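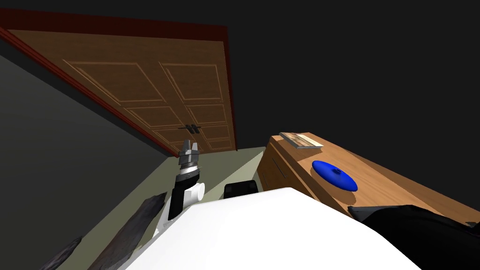

En Limeck redactamos estas pautas para cualquiera que programe manipulación doméstica, ¡y nos encanta que nos las discutan! La primera: la pinza llega vacía y orientada antes de acercarse a una puerta. Los objetos apoyados en un mueble lateral, como el plato azul o el libro, cuentan como obstáculos aunque la tarea no los mencione.

## ¿A qué distancia se frena ante un tirador?

La norma interna pide 9 cm y velocidad reducida desde ahí. Tove Ladefoged probó otros márgenes en 2,618 simulaciones y este fue el que más nos convenció.
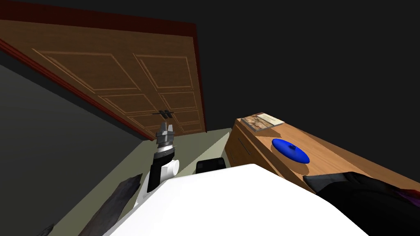
*Pinza frente a los tiradores de la puerta doble.*

## ¿Qué pasa con lo que hay en el suelo?
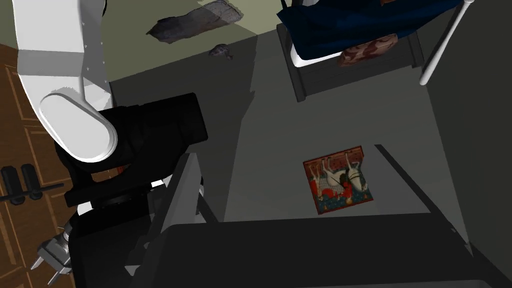 El mapa de obstáculos se rehace en cada tarea, sin heredar el anterior. Un libro plano como el de los dos caballos blancos apenas tiene altura y es justo lo que un filtro agresivo borra - revisad ese umbral, por favor. Si hay una cama cerca, la manta que cuelga también entra en el volumen prohibido.

## ¿Cómo se sujeta un objeto cilíndrico?

Con los dos dedos en lados opuestos y la fuerza mínima que lo mantenga estable. El giro de muñeca se limita a unos 6 grados por paso.
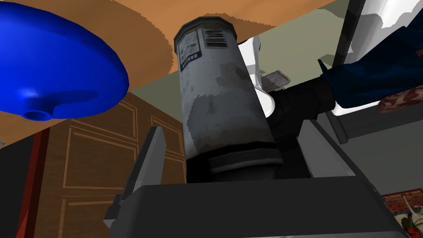 ## ¿Puedo proponer cambios?

¡Claro que sí! Escribid a Gleice Vieira con el registro de la prueba. La próxima revisión sale en enero.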